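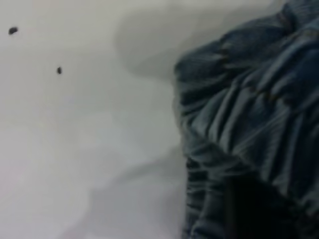
Hi, me again, Defne Kurtuluş from the Urnerness building, and yes it's about the dryer creasing things. The creases are still there after Thursday's visit and I'd like the ticket opened back up, please! Everything comes out of the Irneo with folds that feel set in, as if somebody had ironed them on purpose. The dark blue piece is a fair sample of what I mean: tight folds running side by side nearly the whole way across, and the edge all scrunched up on itself. The towels are fine. Sheets are so-so. It's the heavier cotton things that suffer, and that's most of what we wear in this house.

Stuff I tried before writing in, so you don't have to ask me:

Cleaned the lint filter (it wasn't bad). Ran the Cotton program with half a load, then with a quarter load. Slightly better with the quarter load, but I have a family and can't be drying three shirts at a time. Dropped the spin on the washer from 1200 to 800 and that helped more than anything else so far, although now the drying takes forever and the waistbands are still damp when it beeps. Turned the anti-crease setting on. Then off. Then on again, because I couldn't remember which way I'd left it.

Status: reopened
Assigned to: Bülent Saraç

Reply from Bülent Saraç:
Hi Defne, thanks for all the detail. Two questions. When the program ends, how long do the clothes sit in the drum? And does the drum turn both ways during the cycle, or only one? On your model it should reverse every 4 minutes or so the load doesn't roll up into a rope.

My reply:
Okay, so the sitting. I went and checked myself on this and I'm guilty, it's often 30 minutes before I get to it, more if I'm on the phone with my aunt. But I did one load where I stood right there and pulled everything out at the beep, and it was still creased. Less, but creased.

The turning I'd never thought about! I pulled up a stool and watched a whole 25 minutes with a cup of tea, and it only went one way. Clockwise the entire time. I could see one pair of jeans winding itself around a pillowcase and it never let go. My neighbor Melahat Dağdelen has the same machine downstairs, so I went and watched hers too, and hers stops, waits a second and goes back the other way. So there we are.

Reply from Bülent Saraç:
That's very useful, thank you. I'm going to book Kevser Başaran to come and look at the motor control board. In the meantime please keep the washer at 800, shake each piece out before it goes in, and fasten zippers and buttons.

My reply:
Will do – I've been shaking everything out since this morning and my arms know about it. Mornings are best for Kevser, any time after nine. The buzzer sticks, so she should hold it down a bit. One more thing for her list: the door seal squeaks when it's warm. It isn't urgent, but if she's going to be kneeling there anyway, could she take a look?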